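Packing Small Items for the July Collection

The Moston office will again accept small personal care items for the July collection. Last year's drive brought in more than 3,000 articles, many of them bottles, jars and cases that had been placed in boxes too large for them. Members are asked to use small cartons this year and to keep each one to a single layer.

Used cartons are welcome, and the sides may be cut down so that the contents can be checked from above. Labels should remain on all bottles. Lids and caps must be closed before an item is placed in the box.
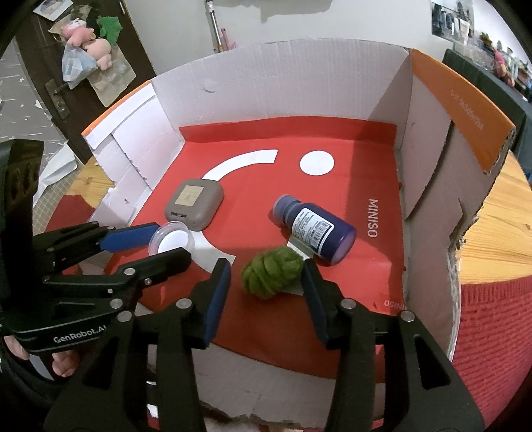 A cut-down carton with a red MINISO base, holding a taupe case, a small clear cup and a bottle with its label in place.

Each full carton should weigh no more than 2 pounds. Cartons will be grouped in sets of 16 for transport to the Bireo storeroom, where they will be sorted by type. Glass containers and opened products cannot be accepted.

Departments that expect to contribute more than 20 cartons are requested to notify the Moston office in advance. Packing lists may be obtained from the front desk and should be placed inside the carton, on top of the contents, before delivery.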